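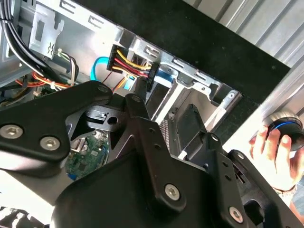

By the Enuvgate Hardware Desk
Contributing reviewer, automation and test equipment

Nov 1, 2024

Tillum sells its desktop teardown kit to refurbishers who already own an arm and want to stop paying people to pull drives. The package consists of the Follero two-finger gripper, a wrist camera, a mounting plate and a year of software updates. We ran it on retired office desktops, with SATA and power leads still connected at the start of each job.

The Follero is a linkage design in black plate, held together with hex socket screws that can be reached without taking the unit off the wrist. Stroke and force are set in software. The defaults are too strong for thin plastic, and we reduced the force on the first day. 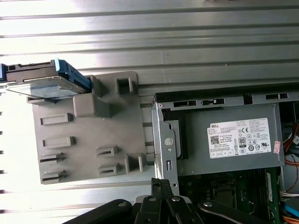

Drive removal is the task Tillum advertises most, and it accounted for 176 of our 304 logged jobs. A 2.5-inch drive in a plastic caddy gives the fingers a defined edge to work against. Cables are harder. The stock routine approaches a SATA connector straight on, and in a crowded case the linkages meet the sheet metal before the fingertips meet the plug. The July software release added an angled approach, which helped but has to be taught separately for each chassis.

Teaching takes 15 minutes per model once the operator knows the menus. Positions are stored relative to the case, so a unit set down slightly askew has to be located again by the camera.
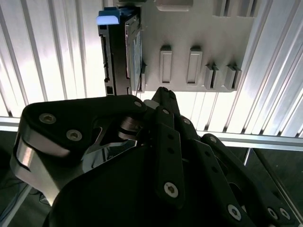

Strong backlight remains a weak point. With a bright background the locating step slowed down, and Tillum's manual recommends a shaded work area. A set of replacement fingertips from Leitner fit without changes and gripped smooth caddies better than the supplied ones.

The kit is rated for 957 cycles between joint inspections, a short interval for a busy shop. Spare pins are included. Replacement links are sold only as a full set.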